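## 4. The Vovley Kit in Daily Use

We turn now from the paper specification to the part of the review we enjoyed most, which was simply living with the Vovley kit for a while and letting it show us its good and bad sides. The kit is sold by Coduneck as a box for small laboratories and teaching rooms, and it contains a two-finger gripper, a wrist camera, a mounting collar and a copy of the Skolia control software. We bought ours at the ordinary price through the ordinary shop. Coduneck knew nothing of the review until we wrote to ask about a spare cable in September (they were very kind about it, and the cable came).

### 4.1 Setting up

The printed manual runs to 31 pages, and we would gently urge any new owner to read all of them before picking up a screwdriver. We didn't, and we fitted the collar back to front, and so our first afternoon went to taking it off again. Once it was seated properly the rest went on without trouble. The gripper and collar together weigh 757 grams on our kitchen-style scale, a figure that matters a good deal if your arm is a light one, and ours is on the light side of what the manual allows.

The software asked more of us. Skolia wants to be told the open and closed positions of the fingers, the height of the work surface and the offset of the camera, in that order, and it will cheerfully accept a wrong number for any of them. We came to like it in the end. The screens are plain, the words on the buttons mean what they say, and a student who had never run an arm before could save a taught position on her first morning. But we do wish it would complain more loudly when the surface height is plainly impossible, as ours was for most of a Wednesday.

### 4.2 What the wrist camera gives the operator

Most of our tasks were of the tabletop kind: approach an object, close on it, lift it, set it down somewhere else. For this sort of work the wrist camera is the heart of the kit, and it's where our feelings are most mixed. Its placement is good. In a wide view over the work surface both fingertips stay in sight, with the gap between them open to the operator, and that makes lining up a grasp a pleasant and natural business. Close up, things are harder. The focus is fixed, and in a near view such as the bottle in Figure 6, small print goes soft and can't be read. The larger features survive: the stripe at the top of the label, the outline of the plastic, the step from clear to orange at the surface of the drink. For an operator steering by eye that is often enough. For anyone hoping to read labels it will not do, and we would ask such a reader to budget for a second camera.

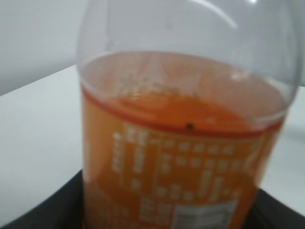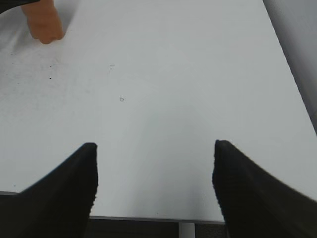
**Figure 6.** Views from the wrist camera. First: a part-filled bottle at close range. Second: the tabletop, with the two gripper fingers at the bottom of the view.

Elsie Tipoki, reading a draft of this section, felt that we had been too forgiving about the fixed focus. In her view a kit sold for teaching ought to let the learner turn a ring and see what happens, and she wrote in the margin that "a student who can't spoil the focus never finds out what focus is for." She would also have liked us to say more about clear containers, which she considers the real test of any small gripper.

We take both points. On the first, we asked Coduneck whether an adjustable lens was planned and were told that it had been discussed, with no promise attached. On the second, we can only agree that clear plastic deserves a longer study than we've given it. A transparent wall lets the background through, picks up bright reflections and changes its look with every small turn of the wrist, so an automatic edge finder has a great deal to be confused by. Skolia's own edge finder is an optional extra and we left it switched off for all the work reported here, steering by hand throughout. Readers who plan to use it should treat our remarks on ease of use with that in mind.

### 4.3 Comfort and small annoyances

Some matters never reach a specification sheet, and we set them down here for whoever comes next. The dark finger pads show up nicely against a pale table, and we should think they would be much harder to pick out over a dark one. The cable leaves the collar on the side where our arm already carries its own cable, and the two rubbed together until we tied them apart. The emergency stop is a good large button with a firm click, but its lead is short, and in the Prendergast room, where the benches date from 1998 and were never meant for this kind of work, the operator had to sit closer to the arm than we liked. Diễm Hồ made up an extension lead for the camera power, which freed a socket and let us move the screen to eye level. After that the sessions went a good deal more comfortably. The stop button lead we left as supplied, and we have asked Coduneck for a longer one.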